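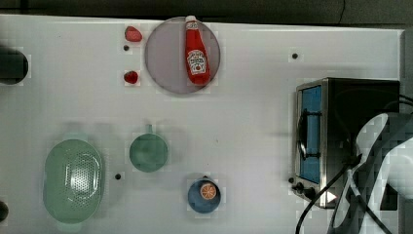
Ketchup bottle on a plate, two small red strawberry-shaped things to the left.

Noltby Notes
@noltbynotes · September
Filed under: Food & Shopping

1/ The Proswood on the ring road has put "Now Even Thicker!" on its own-brand ketchup. Thicker than what? The old label said "Extra Thick". I kept one.

2/ It's also gone up 46p. The shelf card says "new recipe". I read both ingredients lists twice over and the only change I can find is the order of the spices.

3/ Someone will say thick ketchup has more tomato in it. Maybe. Starch makes things thick too and it's a lot cheaper.

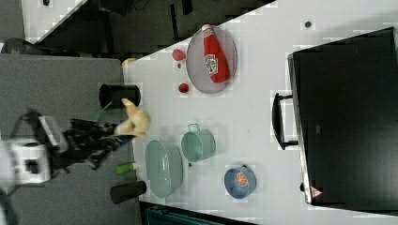 4/ Fruit is next. Tarkura bananas now come with a "ripeness promise", as if a banana had ever promised anyone anything. A pale yellow one, curved like the one up there, tells you as much as the sticker does. Look at the skin, give it a day or two, eat it.

5/ I wrote to ask what the promise covers. Reply took 14 days and said they were "passionate about ripeness". No mention of a refund.

6/ Suwannarat on the market sells them with no sticker and no promise. Cheaper as well. Going back to the ketchup tonight with two spoons and a clean plate.

46 reposts · 200 likes · 14 replies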